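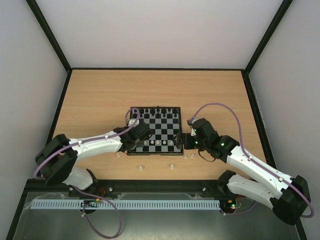 Surely every dance is just named after wherever it came from, someone wrote under my last post, and oh, I have been waiting years for a person to say that to me. Get comfy, it's a long thread.

The schottische! It's the German word for "Scottish". People danced it all over Europe in the nineteenth century and then took it across the Atlantic. It's a slow sort of polka. Scotland had very little to do with it.

The Spanish got hold of the same word and it became chotis, and Madrid now treats it as its very own dance. A German word for Scottish, spelt in Spanish, danced by people in flat caps on a very small patch of floor. I love this so much.

And the écossaise is also "Scottish", in French this time. Different dance. Also not very Scottish. Beethoven and Schubert both wrote them.

I got into all of this through the Björklund tunebook, a big fat handwritten collection of dance tunes kept in the music library at Skovon. I went in January to look up one waltz and stayed until they put the lights out.

There are 1,784 tunes in it. I know because whoever copied them out numbered every single one, in tiny figures in the left margin, and at 400 they changed to a different ink and (I think) a much better pen.

Hardly any of them have what you'd call a title. They have a kind of dance and sometimes a village. So you read down the page and it's Polish, Polish, English, Polish, Scottish, Polish, waltz, Polish. Like a railway timetable!

The Polish ones are polskas. Polska is simply the Swedish for "Polish", and it's about as Swedish a tune as you can find. It's in three time, usually, with a lean to it that changes from one district to the next. I've been trying to play one properly since I was at school and I still land on the wrong foot.

Not to be mixed up with the polka, which is in two, and Czech. Where that name came from is a proper argument. One camp says it's the Czech for a Polish woman. Another says it's from the word for "half", because of the little half steps. I change sides depending on who I read last.

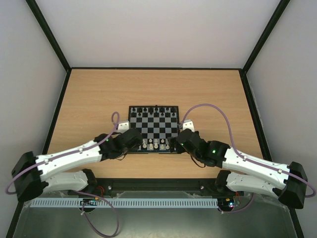
But what did the Poles call theirs, then, asks a reply further up, and it's such a good question. They mostly named them after bits of Poland! The mazurka goes back to Mazovia, the krakowiak to Kraków. You only call a dance "Polish" if you're standing somewhere else.

That's the thing I keep coming back to. The label nearly always gets stuck on by the neighbours.

See also the allemande, which is French for "German". By the time Bach was putting allemandes at the front of his suites it had become something quite grand that you sat and listened to. A German writing a "German" under its French name!

The anglaise, same again. English, in French. The Björklund book has a whole run of them under the spelling "ängläs", which took me an embarrassingly long time. Say it out loud. I said it out loud in the reading room. Sorry, Skovon.

The spellings are the best bit of the whole book. The copyist wrote down what they heard, so you get a sort of recording of how a French or German word sounded to someone who had only ever met it at a wedding.

There's a tune marked "varsovin", which I'm fairly sure is the varsovienne, the Warsaw one. French name, Polish city, and it went on to be a great favourite in places nowhere near either.

Waltz is the odd one out, a name about what you do. It comes from the German for turning or rolling. The galop is French and does what it says. If you've ever danced one in a village hall you'll know you need a sit down after.

Someone's asked how to hear any of it. The Woritz project has been putting recordings online, one fiddle and one microphone, very plain, and they've done 300 from the book so far. Start with the slow polskas. Then go and find the fast ones, windows open, loud.

They leave the feet in as well! You can hear the player tapping, and on the polskas the tapping isn't where you'd expect it. I learnt more from those feet than from any book.

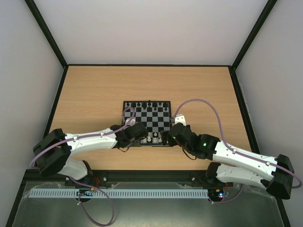
Black and white pieces on the little chessboard

If you'd like to play them with other people, the Urodach weekend has a slow session for beginners. Any instrument, no reading needed, and they go round each tune until it sticks. I went last year with a borrowed fiddle and came home with 3 new tunes and no skin on my fingertips.

A small correction before I get told off: I said the schottische was a slow sort of polka. Dancers, I know, I know. The step is different. I meant it's in the same family for a listener. Please put the shoes down.

Also, does anyone have a good source on the hambo? I've seen it linked to a parish name and I've seen it linked to Hamburg, and I can't tell if either has anything solid behind it. The Björklund book is no help. It writes it three different ways, one of them crossed out.

Replies open, I want all your misspelt dance names. Old family music books especially. Tell me what your great-gran wrote at the top of the page!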